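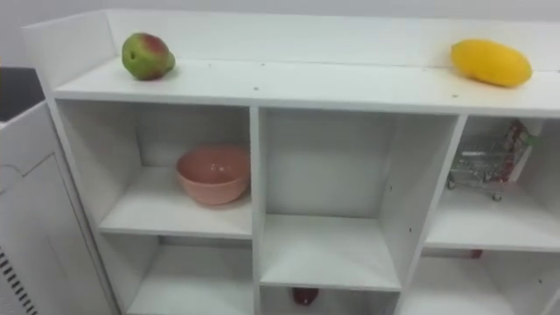 Fruit along the top, bowl underneath. I want this shelf.

So I finally made it to the Dukwood open house in November! Kumudini Siddiqui had been after me to go for ages, and I kept putting it off because the parking up there is terrible (it still is, get there before ten). The place is 1,128 square feet, all on one floor, and they let you wander through the rooms at your own speed with a paper cup of tea in your hand.

I'll skip the living room, which was nice and very beige. The kitchen had a deep sink I'd have taken home in my purse if I could. But the room I kept drifting back to was the small bedroom, and mostly for one thing – the white cube shelf.

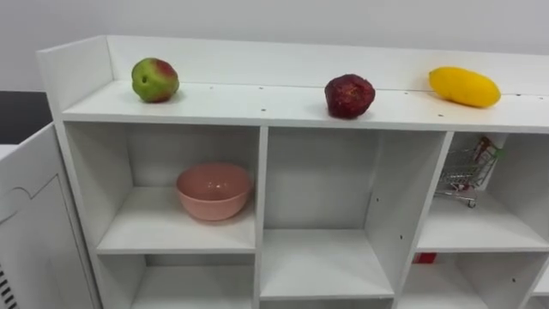 The dark red one with the bumpy skin was my favorite of the bunch.

Now, I own a shelf a lot like it, and mine is stuffed to bursting with board games and mail. What got me was how much space they'd left. A few pieces of fruit spread out along the top, a pink bowl in a cubby on its own, and lots of plain white in between. There's a little raised lip along the back too, so a lemon wouldn't roll down behind and stay there till spring. Mine has no lip. I have lost lemons.

Daichi and Yae Sasaki were going through at the same time as me and we got into a long chat about whether fruit belongs in a bedroom at all. Yae says no, never, it's a kitchen thing. Daichi eats apples in bed, so you can guess where he stands.

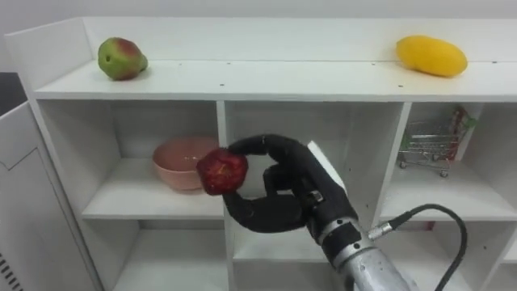

I'm with Daichi, for the record. A bit of red and yellow against all that white wakes up the whole room, and the pink bowl does half the work. I asked Sayaka Minami at the front desk where the bowl came from and she thought Noguchi, the housewares place over by the station, but she wasn't sure. I stopped in on the way home and they had one close to it for $14. Guess who has a pink bowl now!

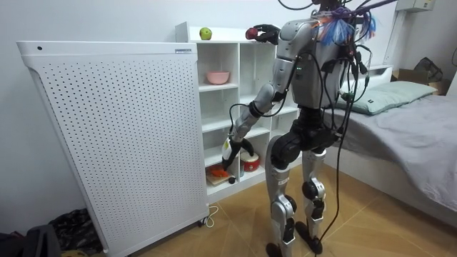 The floor is another thing I'd copy – tile that looks like wood, so you can mop it and not worry. And I liked having a small wooden cutting board lying flat in a bottom cubby. I always lean mine up behind the toaster, where it falls over every time I make breakfast.

Tea and cookies were out on the porch until four. The next open house is at Barnar, which is a bigger place, 1,449 square feet, and Kumudini has already put us both down for the morning. If you're going too, bring a tape measure. I didn't, and I still don't know if that shelf would fit under my window.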